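Clinden gripper dropouts: your questions

Updated Thu 13 November
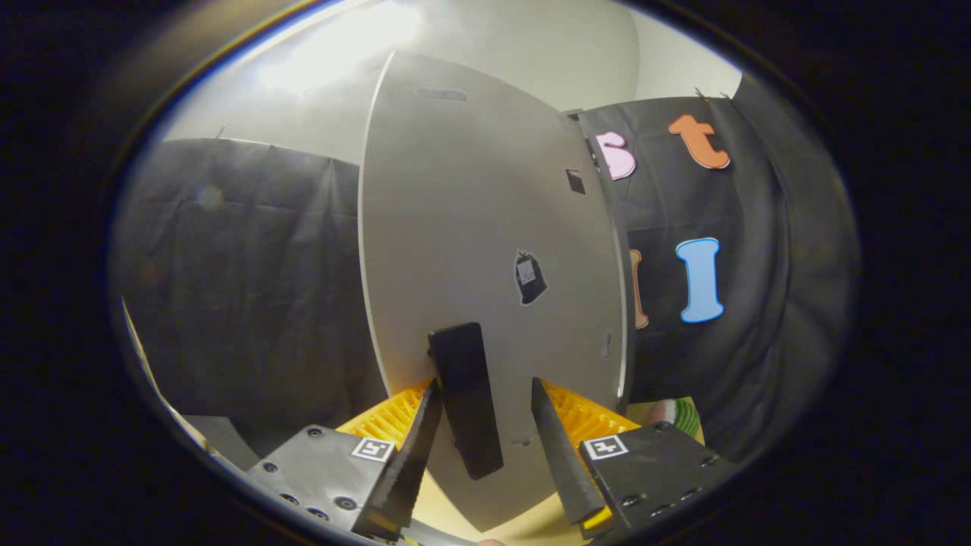

What went wrong?
On the Illau rig, the grip sometimes let go for a moment in the middle of a lift. We logged 7 dropouts in 211 lifts – far too many!

What caused it?
A loose connector in the left finger's cable. Our controller read the lost signal as "open". Finding that was a great afternoon's detective work.

Was anyone hurt?
No. One board landed on the table and got a chipped corner.

Do I need to do anything?
If you have a Skullik controller, yes please. Install the Dong patch, reseat the connector and run the 4 grip checks before lifting anything. The patch makes the fingers hold still when the signal goes (we love this bit).

Can I keep using mine until then?
Only with light, soft things, and keep your hands out from underneath.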